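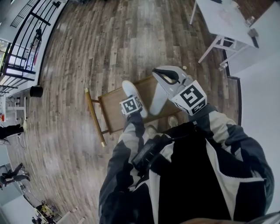
My job title changed in February and I found out from the door list. I'd been "furniture and room turns" for as long as I'd been at Lougher, and then one morning the list by the kettle had me down as "demonstrator". Same wages, same locker with the dodgy hinge. I went and asked Heledd James, who runs our floor, and she said oh yes, sorry, she'd meant to mention it!

So these days I spend a good part of my shift picking up chairs with a gripper in my hands so that a machine can learn how a chair gets picked up. Two fingers, marker cubes on them, me leaning over the seat and bringing the tips in on either side of it. Then I do it again. On a busy day I'll get through 300 goes, and if you'd told me at school that somebody would one day pay me to lift the same chair over and over I'd have thought it was a punishment.

I've got opinions about this, obviously, or I wouldn't be writing.

The first one is that it's a much odder job than people think. My brother-in-law reckons I'm "training the robot" like you'd train a puppy, standing there saying good boy. Most of it is trying to move a piece of furniture in a way I never have in my life. With my own hands I'd hook a chair by the back, swing it on to my hip and be halfway down the corridor before I'd thought about it. With the gripper I have to come at it straight, slow down, decide where the edges are. I've been moving chairs for 29 years if you count helping my dad with the chapel hall, and I had to learn it from scratch. My forearms were furious for the first fortnight (nobody had put forearms in the risk assessment, so Ynyr Lloyd wrote them in himself in biro).

The second one is about who knows what. Before all this, what we knew about chairs was worth nothing to anybody upstairs. It really was. You'd get a new starter and say lift that sort low down, the joint's weak, and that was the whole of the training. Now Sebastian Ardeleanu comes over from the Sever side with his laptop and asks me why I went in from the left, and writes down what I say! I won't pretend I don't enjoy that. Morfudd Mathias, who was on turns before I was, enjoys it a lot less. Her view is that if it's worth writing down it was worth paying for, and it was worth paying for all along. I've tried to argue with her about this twice and lost both times.

And she has a point about the money that I keep coming back to. When I teach a lad to stack, he learns it and goes off with it, and he might buy me a pint. When I do my 300 lifts they go into a great big pile that belongs to the firm, and if I left tomorrow the pile would stay. We did 3,000 between us before anybody thought to ask whether that ought to be in our contracts. It still isn't. I think it should be, and I think it should be an ordinary line like the one about boots, something that says what's been collected from you, what it's for, and what you get if it's sold on to some other site. I'm told Terkstead have been "looking into it" and I've been told that about the car park as well.

What I don't go along with is the gloom. There's a fellow on the evening shift who has us all out on our ears by Christmas, and he says it with a kind of relish. Well, I've watched the Honder trolley try to turn a room. It's not bad on a clear floor. Put a cable down, or a coat, or somebody sat on the ground doing up a shoe, and it stops and has a think, and one of us goes over. I dare say it'll get better, that's what I'm there for. But the bit of the job it's after is the bit that did my back in, and if it wants that it can have it.

The bit I'd hate to lose is smaller and harder to explain to a manager. Turning a big room used to take four of us, and you talked. You heard about Nidia Villanueva's driving tests (she passed, finally) and whose mum was poorly. Doing demonstrations, you're on your own patch with your eyes on the fingertips, and you can't really chat because you lose your place. I can do a whole morning and realise I haven't said anything to anyone but "sorry, can I get past". Heledd has let us take our breaks together again after we asked, and that's helped more than the new job title did.

There were 49 of us on the books when this started and there are 49 now. I check the door list, though. I check it every morning when I'm waiting for the kettle.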